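The Tuesday Gripper

I got the job at Runeline because I told them I was good with my hands, which they took to mean soldering and I meant pastry. By the time we'd sorted out the misunderstanding I had a lanyard and a locker, so I stayed.

My bench was at the far end, next to the kettle (lovely) and the big doors (not lovely, even in June). On it lived the arm, and next to the arm lived Anayeli Contreras, who had been testing grippers for so long that she shook hands like one. Straight in, level, firm, release.

"Two candidates," she said on my first morning, and put them down in front of me. "The Okby and the Stępień. Same job, same fruit. You run them both and tell me which one we buy."

The Okby came in a box with foam cut to fit and a little booklet in six languages. The Stępień came wrapped in a tea towel. I am not a professional, but I knew which one I wanted to win, and I bet you do too.

We had a controller called Plorkurano, and Plorkurano had moods. It ran the arm beautifully until somebody opened the big doors, and then it would stop with the fingers wide open over the bowl and put error 763 on the screen. I looked up 763 in the manual. It said "see 787". I looked up 787 and it said "contact your supplier", and the supplier's phone rang and rang in what sounded like a very large, very empty room.

So I spent a good part of that week sitting with my chin on my fists, looking at fruit. 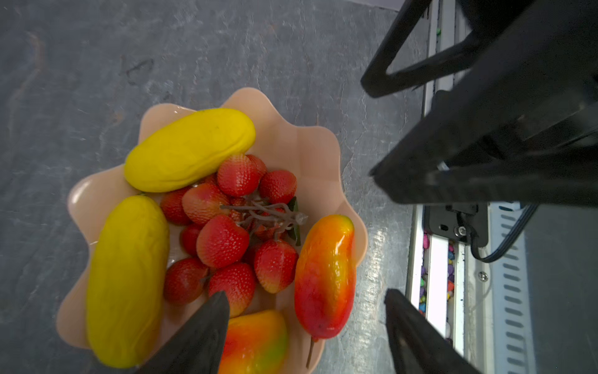 Strawberries first, always. Anayeli's rule.

I got terribly fond of that bowl. It was peach plastic with a wavy rim, the sort of thing my nan would have put boiled sweets in, and the strawberries were all joined together on one brown stem, so you never really picked up a strawberry. You picked up the family. The Okby hated this. It would close on one, quite nicely, lift, feel the weight of all the relations coming up behind, and let go as though it had been stung!

The Stępień just held on. Up they all came, swinging, and the whole lot went down on the grey surface in a heap and I clapped, on my own, next to the kettle.

"Don't clap," said Anayeli. "It's one run."

"How many do you want?"

"1100."

I thought she was joking. She was already walking off.

I did them, though. I did them in the mornings with the radio on and in the evenings with my coat on. Strawberries, long yellow thing, other long yellow thing, back in the bowl, go again. I wrote every drop in the blue notebook. I started talking to the arm somewhere in the three hundreds and by the six hundreds I was leaving gaps for it to reply. When Plorkurano sulked I shut the doors and sang to it, and I don't care what you think, it came back faster for Abba.

I went past 1100 on a Thursday night without noticing. I only looked at the counter when the fingers stopped above the bowl, wide open, and I reached for the manual out of habit. No error, though. The screen just said 1111 and the cursor sat there blinking.

"Are you tired?" I said.

The fingers closed, very gently, on nothing. Straight in, level, firm. Then they let go.

I put my coat on and went home and didn't write it down. In the morning Anayeli was at my bench with the blue notebook, turning the pages backwards.

"So which one?" she said.

"The Stępień," I said. "It's got better manners."

She shut the notebook and held out her hand, and I shook it.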